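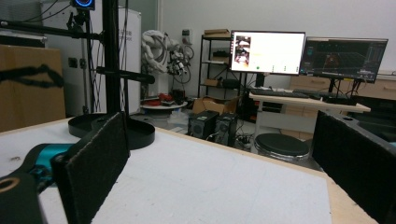 The white table, black pole and all.

October, a bit after 6 in the morning

Couldn't sleep again so I'm up with toast and the choir folder. Perbridge is still stuck on page 14, where the altos come in early every single time (me included, I'm not proud). Rosaire Landry wants us off the music by the concert and I just don't see it happening. I can get through the first verse without looking, and then my brain wanders off to what's in the fridge.

Drove out to Urcombe yesterday to look at the hall. It's bigger than the one in Flumley and the sound is gorgeous — you sing one note and it hangs there! Parking is awful though. I ended up way down by the feed store and walked back in the wrong shoes. We've sold 46 tickets so far, which I thought was pretty good until Mom asked how many seats there were.

Still haven't called about the furnace. The Carrier place said they'd phone back and they haven't, so I'm wearing two sweaters and the ugly socks. My voice is scratchy from it, or from the high part at the end of the Landry arrangement — he wrote it himself and won't move it down even a half step. I asked twice.

Need to buy honey, black folders, stamps. Rehearsal tonight, and I'm supposed to bring the lemon bars.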